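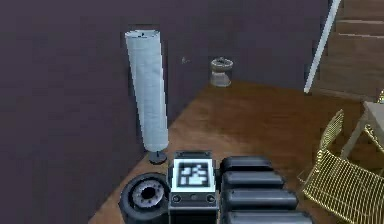 Brellix in the simulated living room, looking down over its own body at the paper-like lamp and the gold chair.

I've been putting off writing about my camera setup because every time I think it's finished I find another thing to fiddle with, but it's a rainy Friday, the coffee is on, and I did promise. So, Brellix. It's my simulated mobile robot, with one wheel that always sneaks into the head camera view and a stack of black segments I've grown oddly fond of. I run it in a little house package called Riltance, which I like mostly for the furniture (I would happily own that lamp).

Back in May I moved to a newer build of Su, the loader I use for the robot model, and my head camera came up pointing somewhere it shouldn't. Only 2 degrees out, but you'd be amazed how much that matters by the time you reach the far wall! I spent an entire evening blaming the wheel settings before I thought to look at the camera mount. Then I reset the tilt, saved it under a new name, and ran the check again: 76 poses, of which 64 were fine the first time. The rest needed a smaller step and a bit of patience.
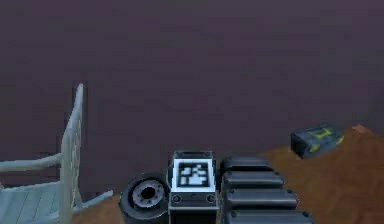 My check always starts with the marker, the square one on the boxy module beside the wheel. It rides along with the body, so if I turn the base and the marker wanders in the view, I know the mount is wrong and I can stop right there. Only after that do I bother with things out in the room. The dark case with the yellow markings, over on the floor near the wall, makes a lovely second target, with colors you can pick out easily against the boards. I note where it lands in the view, turn the base away, come back and compare.

I keep all these numbers in a plain text file called Eltia, which has grown far too long and which I really ought to tidy. Next up is the wheel friction, and I'll post the settings once they've held for a week.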